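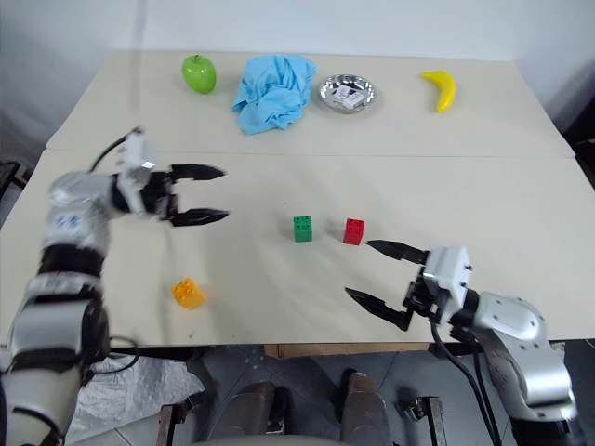 Session 4: Teaching by hand and teaching by wire

Reading before class: the Kurkar handout on recording, sections 1 and 2. If you only have time for one, read the second. The first is mostly history and a diagram of a joystick.

1. Two ways in

Last session we wrote a pick-and-place routine as code, and everyone learned how many lines it takes to move a brick a short distance badly. Today we skip the code and show the arm what we want.

There are two common ways of doing it. In hand guiding (the books call it kinesthetic teaching) you take hold of the arm itself, with the motors set to give way, and drag it through the motion. In teleoperation you stay out of the workspace and drive the arm from something else: a smaller copy of the arm, a pair of handles, a headset controller. The joint angles and the camera pictures are saved as you go. One complete attempt, from start pose to finish, is an episode.

Hand guiding is cheap and easy to explain. Its drawback is that you are standing in the shot. A policy trained on pictures with your elbow in them may become fond of your elbow. It is also hard work with two arms, given that most of us were issued only two of our own and each robot arm wants both.

Teleoperation keeps you out of the picture and lets you run both arms together. In exchange you lose most of your sense of touch. Expect to squeeze too hard for the first ten minutes and to blame the gripper for the next ten.

2. The table

Our practice layout has Duplo-style bricks at the front, one green, one red and one yellow-orange, and a back row of other things: a green apple, a light-blue cloth, a silver bowl with white packets in it, a banana. The exercise is to pick up the green brick with the left arm and the red brick with the right, bring them together over the middle of the table, and press one onto the other. The yellow-orange brick stays where it is.

The back row is there to be ignored. Students find this insulting to the apple. But a robot that has only ever seen a bare table has learned very little about bricks and a great deal about bare tables.

The bowl deserves a word. Polished metal reflects whatever moves near it, so its pixels change all through an episode without the bowl doing anything. The cloth has the opposite habit: nudge it once and it never goes back to the same shape. Leave both alone unless the task sheet says otherwise.

3. What makes a good episode

Start with both grippers open and clear of the bricks. Move at one steady speed. If you stop to think, the recording contains you thinking, and the robot will faithfully reproduce the pause with none of the thought.

Small corrections are welcome. If a finger comes in too high, back off, come down and try again – the network needs to see what recovery looks like. A dropped brick that rolls out of reach is a failed episode. Mark it failed and keep the file. Do not delete it, and do not mark it "sort of."

Vary the starting positions. Turn a brick, slide it, stand it somewhere awkward. Every year one group records a beautiful set with the bricks in exactly the same place, and every year their robot goes confidently to that place whether or not there is a brick in it.

4. Numbers, for those who ask

The Distura set we use for comparison has 1,917 episodes. You are not being asked for that. Each pair records 10 by hand guiding and 10 by teleoperation, and we pool the results. The shared target by October is 400 usable episodes, where "usable" means someone other than you has watched it.

5. For next time

Write half a page on which of your two sets you would rather train on, and why. Then read the Vuradska notes on labeling. They are dry, but short.

Kubíček's exercise on matching camera and joint timestamps is optional. People who skip it usually come back to it later, in a worse mood.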